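### 2.4 Shelving and Cabinet Placement

1. Place the white metal shelving units in the work area. Keep a 45 cm aisle in front.
2. Load boxes and equipment, heaviest items on the lowest shelf.

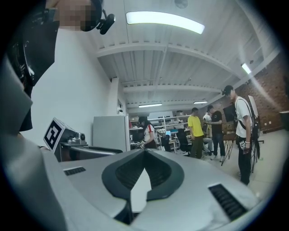 Saoirse Heffernan asks that the aisle be widened if office chairs are used -- 45 cm is too tight to turn one.

3. Stand the tall white cabinet clear of the shelving and check that its door opens fully.

**Caution:** Do not route cables under the cabinet.
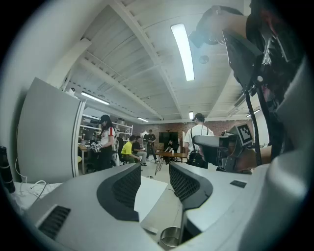
*Fig. 2: Tall cabinet and stocked shelving unit*

4. Record the layout on form 209.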